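Visiting the Traltow salt works in winter

Posted 2024-01-04
82 shares · 4 comments

Traltow opens its salt works to visitors for a short stretch in January, when the outdoor pans are shut and the boiling house does all the work. I took the morning bus from Skaltavard and paid at the gate.

The tour starts at the brine well. Gunnlaugur Vestergaard, who led our group, said the current shaft replaced one that flooded. From there you walk to the boiling house, where it is so warm that most people left their coats on the hooks by the door. The salt is raked to the side, lifted into draining bins and left overnight. Last year they packed 3,633 sacks, up from 2,940 the year before — most of it coarse grade.

The drying loft was closed, which was a letdown. The shop sells the fine salt and a smoked one made for the Ambrosio bakery. I bought the smoked. 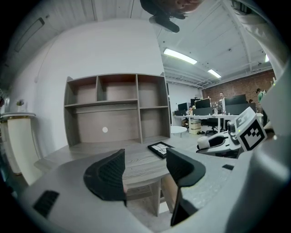
Is the tour worth doing outside summer? The boiling house only runs in the cold months, so winter is the better time if you want to see salt being made.

Bring shoes you don't mind getting white marks on. The last bus back leaves before dark.

Comments

Wilfredo Manalo: Was the loft shut for good or just that day?

casardwalker: We went two years ago and it was open. Steep stairs.

Wilfredo Manalo: Thanks. I'll call ahead.

jo_p: The smoked salt is good on eggs.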